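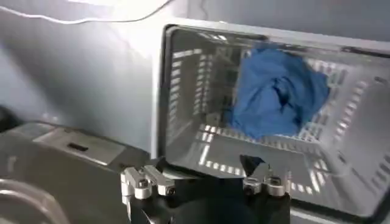 The Last Wash

Lerkik, May 30, 2018

The first thing she tells me is that I've been folding fitted sheets wrong. I haven't folded one in front of her. She says she can tell from my shirt.

She has looked after the shared laundry at Sheehan House in Skerbridge for eleven years, having come in on what she describes as a two-month favour. The building has 228 residents, most of them in single rooms with one window and one chair, and every one of them sooner or later has to carry a bag of personal garments down the back stairs and spend time with people they'd otherwise only nod at. She asked me to leave her name out of this. "They know who I am," she says. "The rest of the world can do its own washing."

We meet on the bench opposite the machines, which is where she conducts most of her business. She has brought tea in a jar. I have brought a notebook and, at her request, a towel.

The towel is for a demonstration. She drops it on her lap, pinches one corner and gives it a snap that makes a student across the room look up from his phone. "That's a shake," she says. "People take a thing out of the washer in a rope and put the rope in the dryer. Then they come and find me and say the dryer's no good. You've dried a rope, my dear. The outside of the rope is lovely."

Most of what she knows is at about this level, and she's cheerful about it. She has no secret involving vinegar. She thinks the vinegar people are lonely. She believes in a half-full drum, half the detergent you were planning to use, and emptying your pockets while you're still upstairs, where the shame is private. Over the years she has retrieved a library card, a set of false eyelashes, one half of a walkie-talkie and a quantity of gravel that its owner declined to discuss.

"It's never money," she says. "You'd think by the law of averages it would be money."

I ask how the room has changed since she started, and she considers it properly, as though someone might check. The old room had top-loaders the colour of weak custard and a coin box that took quarters and gave nothing in return. You leaned in from above. If you were short, and she is, the last sock had to be fished for with a coat hanger kept on a nail for that purpose. When the front-loaders came, she kept the nail. She's proud of having kept the nail.

"With a top-loader you drown the clothes, with a front-loader you drop them," she says. "That's the whole science. They go up the side and fall down again. So they need somewhere to fall. I say this to people holding a duvet, and they look at me, and they put the duvet in."

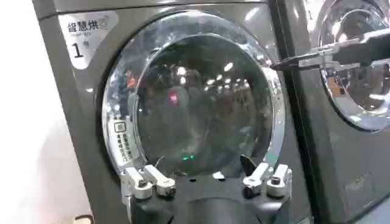

7 min read

The doors, she says, are where people go wrong first. They're big and round and shiny, and a certain type of person can't pass one without checking his hair. That type of person then leans on it. She's had a hinge go that way, years back, on a machine since departed, and the repair firm (Barken, out on the highway, whose van she can identify by sound) charged for the hinge, the visit, and a second visit to bring the right hinge.

The other trouble with a shiny door is fingerprints. She wipes the rims each morning with a dry cotton rag and no product. She was given a spray once. It smelled like an airport and left a film, and she gave it to her sister.

"Dry rag," she says. "Go around it like a steering wheel. Then you do the rubber, inside, the bottom part of it, where everything ends up. You do that one with your finger in the rag, and you don't look."

I ask what's in there.

"I said you don't look."

She has opinions about lint that I won't reproduce in full, as they took up most of the first jar of tea. The short version is that there's a kind of resident who cleans the filter before a load and a kind who cleans it after, and either kind may live. There's a third kind. In the winter before last the third kind got ahead of her while she was off with her knee, and the vent run behind the wall packed up so tightly that jeans were taking three cycles. The bill for clearing it came to some 2,000 dollars. She keeps the invoice in a plastic sleeve on the noticeboard, between the fire plan and a card about guitar lessons.

Did it work?

"One fellow asked if he could have the lint."

We're interrupted at this point by a young woman who wants to know if she can put wool in. The two of them bend over the sweater together, reading the label, which has been washed so many times that it's blank. My host rubs the cuff between her fingers for a while. Cold, she says, on its own, and then flat on a towel on the floor of your room, away from the radiator, and tell your roommate not to step on it. The young woman says she doesn't have a roommate. "Then tell yourself," says my host.

When she sits down again I ask about the matter I came for, which is abandoned laundry. Anyone who has used a shared machine knows it. Your arms are full, the cycle's finished, and through the glass lies somebody else's business. You wait. You look at the stairs. You wait some more, with less goodwill. And then you either go away and come back later like a saint, or you put your hands on a stranger's underthings.

The rule at Sheehan House is ten minutes. After that you may take the load out, provided you put it in a basket and the basket on the shelf. You may not put it on the floor, on the bench or on top of another machine, and you may not fold it. She's firm about the folding. People think it's kind. She once had to sit between two neighbours after a load was folded, very neatly, by the wrong one of them, and she doesn't want to do it again.

"Leave it in a heap. A heap has no meaning. Once you start pairing up a man's socks he's going to wonder about you."

What about the single item, I ask, the thing that gets left behind when the rest has gone?

She closes her eyes for a moment. The single item is a different category. It sticks to the top or the back of the drum, and the owner takes out an armful, sees more or less nothing, and leaves. It might be a washcloth or a sleeve of something or a child's legging. Then the next person comes along with a white load and doesn't look in either, and that is how Sheehan House came to have a hockey team in pale blue, one year, when the league had them down as white. They lost every game. She doesn't blame the colour.

So she teaches the hand. She makes me do it. You put your arm in up to the elbow and go around the whole inside of the drum once, slowly, palm flat, top included. "You don't use your eyes, your eyes are liars. They're tired, they want to go upstairs." I go around the drum. I find a button. She puts it in her cardigan pocket and says it's the wrong pocket for buttons and moves it to the other one.

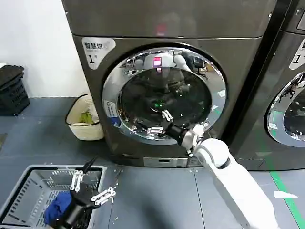

The labels are her favourite subject after lint, and she's been saving it. For years the machines here had names. The residents named them, by a process she wasn't part of, and there was one called Gordon that walked. When it spun it would come away from the wall by a hand's width and have to be shoved home with a hip. You couldn't put any of this on a service form. Now there's a white sticker on the upper left of the dark grey machine reading 智慧烘, then a big 1, and she has learned to say the three characters from a second-floor resident who corrects her tones every time they meet. They mean something like smart drying. "Well, it's a dryer that thinks well of itself," she says. But she approves of the number. If a person comes up the stairs in a state and says number one's doing something, she knows which one to go and stand in front of.

She tells me the residents took about a week to get over the numbering, apart from one gentleman who still asks after Gordon.

I wonder aloud whether anyone reads the instructions that come stuck on machines, in whatever language. She says she does. She has had the small print translated too, a bit at a time, in exchange for ironing. It mostly says what small print says. Keep children off, keep fingers out, don't dry anything that has had gasoline on it. "I'd have thought of that," she says. "But there's always somebody it's news to."

September is her bad month. The new intake arrives with bedding still creased from the package and mothers on the telephone. She stands by the bench for the first two weekends and does the talk: half-full, half the soap, shake it out, do the hand. Some write it down. Some film her, and she's told that a version with music exists. She hasn't watched it and would like it known that she wore her good cardigan.

By October, she says, you can see who listened. The rest smell faintly of damp and are popular anyway.

I ask what she does with her own laundry. She looks at me as if I've asked a dentist to open wide. She has a machine at home, a small one, under the kitchen counter, and she overfills it. Every time. There's only so much of a person to go around.

Then she takes my towel, folds it in thirds the long way and in half and in half again, and hands it back smaller than I'd have thought possible. The student across the room has fallen asleep. His cycle has finished, and she checks the clock over the door. He's got six minutes, she says, and goes to find a basket.

Contact Lerkik | © 2018 Lerkik, Skerbridge. All rights reserved. | Back to top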